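Search this blog
Search
Go

Print this page | E-mail this to a friend

Keeping lunch in the cupboard

I stopped buying lunch in February. I had been spending too much at the sandwich counter in Denolwood station, and the bread was never up to much. I worked out that I could feed myself for a good deal less if I cooked on one evening and ate from that for most of the week.

The cooking was easy. I already made soup, and it is no more work to make a big pan than a small one. Lentils, carrots, an onion, a tin of tomatoes, stock. After that I do a tray of roast vegetables and a pot of rice or barley. It takes me 70 minutes from start to washing up if I don't put the radio on.

The storage was where I went wrong. When I emptied the cupboard I found 17 tubs and hardly a lid that belonged to any of them. Some were takeaway boxes I had washed and kept for years. Some had come from my mother's house. I had been covering things with plates and cling film, and I lost a good portion of soup to the bottom of my work bag that way.

So I threw most of it out, or took it to the recycling where the council would have it, and started again with one make. I went for Yammine because the shop on the corner stocks them and I can replace a single piece without buying a set. They have a clip on each side. I know people who swear by glass, and I can see why, but I walk 30 minutes to work and I don't want to carry it.

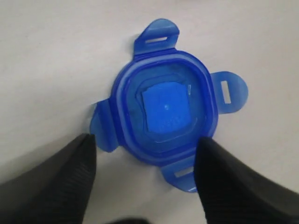 Page last changed: February, 9.40 pm

Having the same tub throughout has made more difference than I expected. They stack in the fridge, so I can see what is left. I put the soup on the lower shelf and the dry things above it. I write the contents on a bit of masking tape, as barley and rice look much the same through plastic once they have been in the freezer.

A few things I have learned about the food itself. Pasta is poor by the second day and I have given up on it. Potatoes go grainy in the freezer, so they have to be eaten first. Roast peppers keep well. Dressing should go in a jar and be added at your desk, or the salad is limp before eleven. I cool rice quickly and eat it the next day, or freeze it.

The microwave at work is a Grirnitix and a fierce one. Soup wants 2 minutes, a stir, and a bit more after that. I take the lid right off first and lay a piece of kitchen paper over the top.

I still buy lunch now and then, usually when I have been away and there has been no time to cook. I had a cheese roll from the station last week and it was the same as ever. Next I want to try a bean stew with dumplings, although I have my doubts about how the dumplings will freeze.

Print this page | E-mail this to a friend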